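Module handout 4: notes on the open day visit

These notes cover the visit to the Brarex workshop and go with the lecture on teaching robots from human demonstration. Read them before the seminar. The written task is at the bottom.

## Before the visit

The group meets in the ground floor lobby at Brarex. Sign in, collect a badge and leave coats in the side room. The visit lasts 90 minutes and has two parts: a talk, then time on the workshop floor. Flat shoes, please. There are leads on the floor in most of the working areas and you will be walking between them.

You may take notes and sketch. Ask before photographing any screen.

## What the talk covers

Brarex builds handling equipment for small warehouses. Its training project is called Skeltora. The question behind Skeltora is how to get a robot arm to pick up, move and put down everyday things without writing a separate program for each one.

There are three common ways of getting the examples:

- **Moving the arm by hand.** A person holds the robot's arm and pushes it through the task. The recorded motion is one the robot can certainly make, but the work is slow and tiring.
- **Remote control.** A person steers the robot with a second device. You need the robot present for every recording, and the operator has to learn the controls.
- **Hand-held grippers.** A person carries a pair of grippers and does the task directly. No robot is needed at this stage. The recordings have to be converted afterwards into motion that an arm can follow.

Skeltora uses the third. The talk will spend most of its time on the conversion step, so revise coordinate frames from week 2. You should be able to say what is meant by the *pose* of a gripper (its position and its orientation together) and why both are needed.

## Terms used on the day

**Episode.** One complete attempt at a task, from start position to finish.

**Fiducial marker.** A printed square pattern of known size. A camera that sees it can work out where the marker is and which way it is turned.

**Occlusion.** Something gets between the camera and the marker, so the pose is lost for a time.

**Reset.** Putting the objects back before the next episode.

## On the workshop floor

You will go round in groups of 4. Each group has 45 minutes, shared between watching and trying. A full session for one task at Brarex aims for 100 episodes; you will do far fewer. Keep your movements steady and finish each one before starting the next. A hurried episode is usually thrown away.

While others are working, stay out of the space between the operator and the table. Report a snagged lead to the staff and leave it where it is.

## Written task

Write one page on pose tracking with hand-held grippers. A gripper turns a good deal during a simple pick, and a single flat marker would soon face away from the camera. Explain how a cube helps with this, using the grippers in the photograph at the end of the handout: each has a white cube with square codes printed on its faces, and a trigger sticking out to the right. Then take the tray on the round table as your object. Suggest a task for two grippers, say where an episode should start and end, and name one point at which occlusion is likely. Hand in your page at the seminar.

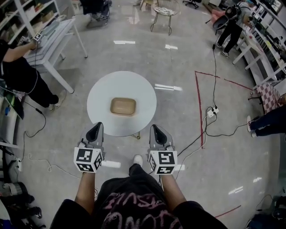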